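4. Setting up the label printer and the stock list

Do section 3 first. If the Zerard isn't on the shop network yet none of this will work and you'll be back here in ten minutes.

You need: the printer, its own power brick (NOT the scanner's, same plug, wrong voltage), one roll of 50 mm labels, the stock laptop, the admin password. Filipa Teixeira has the password.

4.1 Loading the roll

1. Power off. Lid up, both side catches at once.
2. Roll goes in with labels feeding from the top. Shiny side up.
3. Push the guides in till they touch the paper. Touch, not squeeze.
4. Pull one label past the tear bar. Lid down, two clicks.
5. Power on. Hold FEED until it spits out three blanks. Green light, you're good. Orange means it can't find the gap, open up and reseat the roll.

CAUTION: print head stays hot after a long run. Leave it alone for a bit before cleaning.

4.2 Importing the list

1. Open Arkton on the laptop, File > Import > Stock.
2. Pick the September file. Old one had 1,668 lines, new one has 2,922. If you see the lower number you picked the wrong one. Cancel.
3. Match the columns: Code to Code, Name to Short Name, Shelf to Location. Leave Price blank, it comes from the till.
4. Tick "Skip duplicates". Dont tick "Overwrite".
5. Import. Takes a while. Screen goes gray, let it.

Note: Macedo items come in with a leading zero missing. Run Tools > Pad Codes straight after, once only. Twice and you get two zeros and a lot of cleanup.

4.3 Item photos

One or two per item, plain background, whole thing visible. Arkton shrinks them itself so dont bother resizing. Name the file with the stock code, then -a, -b.

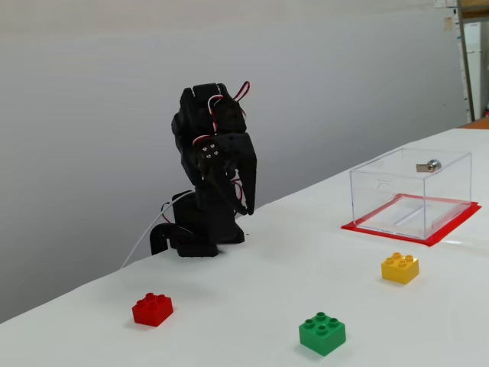 Black arm with gripper, white tabletop, both shots.
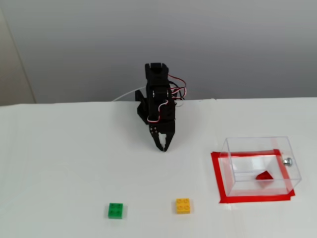 1. Open the item card, Photos tab, Add.
2. Set -a as the main one. It's what shows up on the till.
3. Save before you go to the next card. It won't ask.

4.4 Test print

1. Find item 1136 in the list (typed without the comma, search doesn't like 1,136).
2. Print > Label > Small. Quantity 1. Check the quantity, it remembers the last one.
3. Scan it. Card should open by itself.
4. Blank label: roll is upside down. Faint on one side: lid not fully shut. Prints across two labels: redo the FEED step in 4.1.

Still nothing? Unplug the USB cable if somebody left it in. The laptop will pick USB over network everytime and then just sit there.

4.5 Shelf labels

Same as above but pick Shelf, not Small. Wide Dranine racks take two per bay, left and right upright. Clean the metal first or they drop off.

Old labels: peel, don't stick over. The scanner reads through thin ones.

Problems with the import, ask Clementina Abreu, mornings before 11. Spare rolls are in the drawer under the till. Next is section 5, returns.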